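Slide 1. Okay, hi everybody, I'm Maya Ghanem, I buy laptops for a living. (Wait for people to sit down.) My talk is on why the number on the spec sheet and the number on your desk are two different numbers.

Slide 2. So we had two machines, the Merrick and the Ulinik. Same processor! Same memory! The Merrick lets the chip pull 15 watts all day long, and the Ulinik drops it to 12 once the case warms up. Ask who has a laptop like that at home. Hands will go up.

Slide 3. The chart. Merrick got 763 points in our render test, first run. Don't read out the other bars, they can see them. Say that I ran it again and again over lunch, and the second machine kept sliding down while the first one pretty much sat still.

Slide 4. Go slow, people like this slide.
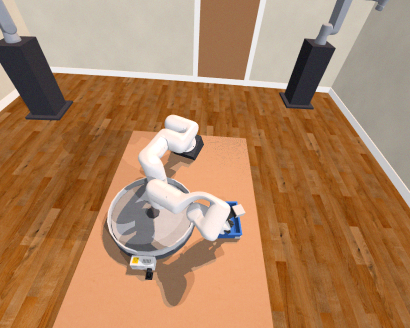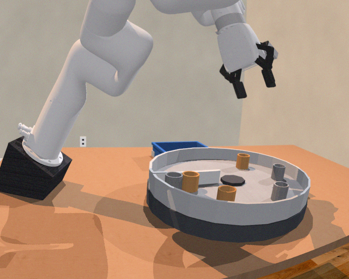
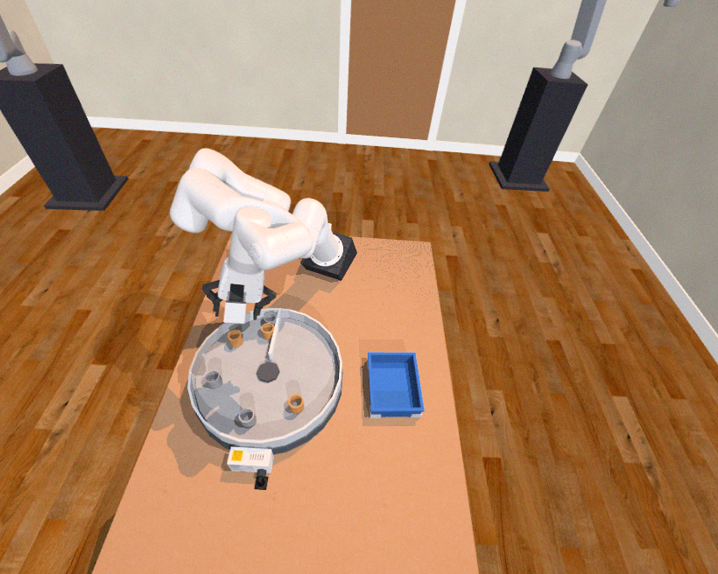

Slide 5. Fans. The Ulinik is lovely and quiet, I really do want to give it credit for that (I took it home in July and wrote half of this talk on it). The Merrick sounds like a hair dryer in the next room. If you mostly do email, get the quiet one, please!

Slide 6. Settings to check: power plan, the vendor's own tool (Jastura on ours), then the BIOS. Mention that a BIOS update put the power plan back to default on both of ours.

Slide 7. Questions. If somebody asks about the Hulano, we haven't had one in yet. Leave the chart up while people talk.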